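2020-12-15
Oil finish trial, edge-glued maple, Russtead bench

Second round on the maple offcuts. The August batch went out of flat after finishing and I put it down to coating one face only. All pieces this time get both faces and the end grain in the same session.

Stock is from the Zetville yard, stored flat in the shop with stickers between. Moisture readings were taken at both ends and the middle before machining and are in the blue folder. The middle readings were higher than the ends on most of the pieces, same as last time. Left them another week before jointing.

Glue-up: strips alternated for ring direction where the grain allowed. Moderate clamp pressure, cauls across the ends. Squeeze-out was scraped at the rubbery stage. Two glue lines needed a second pass with the card scraper, as residue shows up as pale patches once the oil goes on.
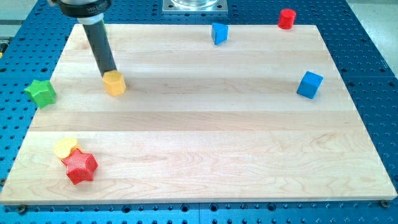 Sanding went to 400 on half the pieces and stopped at 180 on the rest. The finer surface took noticeably less oil. Colour was more even on it, but the first coat sat on top and had to be wiped back at 20 minutes. The 180 pieces drank the first coat and wanted a second the next day.

Oil is the Suksawat hardening blend, batch 574, no thinner. Yi-chun Cheung asked whether warming it helps penetration. Tried one tin in a water bath for the last 2 pieces. It spread more easily. Can't say yet if it went any deeper; will need to saw one through and check the end.

Water drop test: 90 minutes under a watch glass, then wiped. Faint ring on the 400 pieces, darker ring and raised grain on the 180 pieces with a single coat. No ring on the 180 with two coats. Repeat after full cure before reading much into it.

Flatness by straightedge and feeler gauge, across the grain. All within tolerance so far except the piece marked D, which has a slight cup toward the bark side. D was also the wettest going in.

To do:
Order more oil from Darell, same batch if they still have it.
Weigh all pieces again at the end of the month.
Rags are in the lidded metal bin outside. Do not leave them on the bench.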